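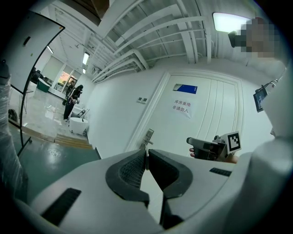
Filed under: Perception / Tutorials / Handheld grippers

Masking and checking wrist video before you run pose tracking

We record with two handheld grippers, one per hand, each with a wide-angle camera looking out past the fingers. The recordings go through our tracking step, which estimates where each gripper was for every frame. If you feed it raw video, it will usually finish, and the path it gives you may still be wrong. These are the steps we run first. They assume you have the Istska tools installed and a calibration file for each camera.

Step 1. Sort the files by hand

Make one folder per session with two subfolders, left and right. Put the calibration file inside each subfolder under the name calib. Don't share one file between the two cameras, even if they are the same model. The lenses are close but not equal, and the error grows toward the rim where the distortion is strongest.

Run the check command on the session folder. It should print the frame count for both sides and the time offset between them. If the offset is more than 2 frames, fix that now. Everything later depends on it.

Step 2. Mask the gripper body

The housing and fingers stay in nearly the same place in every frame. Corner detectors like them, especially the textured pads and the slots in the housing, and a tracker that locks on to those points will decide the camera never moved.

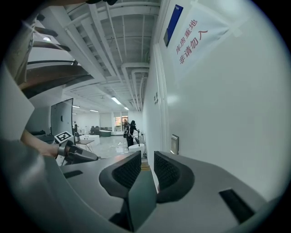 Draw the mask once per gripper and save it as a one-channel PNG, black where pixels should be ignored. Start with the fingers closed and trace the outline, then open them all the way and trace again. Join the two shapes. Grow the result by a few pixels so the soft edge of the housing is covered too.

Leave the fingers unmasked in the copy you keep for measuring jaw opening. The tracking copy and the jaw copy are separate files and should stay that way.

Step 3. Mask the other hand

The second gripper, and the arm holding it, come and go at the side of the view. A fixed mask won't work for these. Turn on the moving mask option and set the class list to person and tool. The person class also takes care of anyone walking through the background.

Look over the result at half speed. A sleeve very near the lens is often missed because it is out of focus. If it happens for only a short stretch, paint it by hand. If it happens all through the session, add a fixed strip along that side.

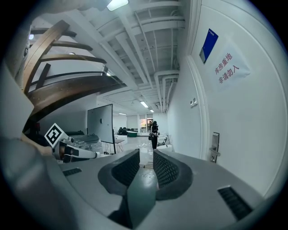

Left of the fingers: the second gripper with its marker, and a close gray blur that the mask also has to cover.

Step 4. Pick the marker crop

The square marker on top of the other gripper gives a direct measurement of the distance between hands, so the tracking mask must not be used for marker detection. Run the detector on the raw frames. Set the tag size in meters, measured on the printed tag with calipers, edge of black to edge of black.

Our test session had 274 frames where the detector returned a tag. We dropped 122 of them for steep viewing angle. That sounds like a lot, but the ones that remain are enough to tie the two paths together, and a bad angle can flip the pose.

Step 5. Choose the map segment

Build the map from a slow sweep before any task starts. Hold both grippers up, turn gently, and walk a few steps. Include near things and far things.

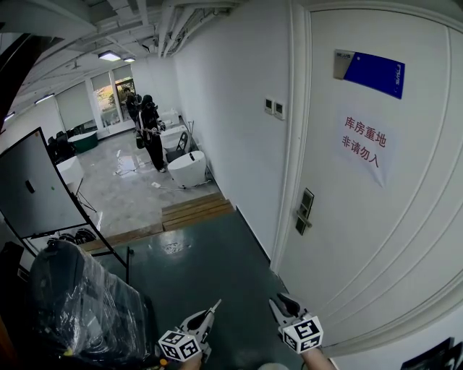
Good points come from surfaces that are flat, fixed and have some print or hard corners on them. Blank walls give almost nothing, and shiny floors give points that slide as you move. In this hallway I would count on the door side: the frame, the blue part of the sign, and the paper notice with its red characters. The glossy floor between the grippers should be masked out, and so should the clear plastic film at lower left, where highlights can shift with the viewpoint.

Step 6. Run and compare

Run tracking on left and right separately with the same map. Then run the compare command, which takes the tag measurements from Step 4 and prints the gap between the two paths over time. A flat line is good. A steady slope means scale drift, so go back and check the tag size. A sudden jump usually means a lost map, and you should look at the mask for those frames first.

Related
- Measuring jaw opening from finger position
- Syncing two cameras without a cable
- Notes on the Wetevard calibration board
- Kultberg viewer: loading two paths at once

Comments (3)

Dorota Nowakowski
Does the grow setting in Step 2 need to change if I downsample the video first? Mine eats half the fingertips.

Leszek Śliwiński
It's in pixels, so yes. Halve it if you halve the width. Or draw the mask at full size and let the tool shrink it.

Bañuelos
I had a slope in the compare plot and it was the tag size, I had measured the white border too. Fixed now, thanks.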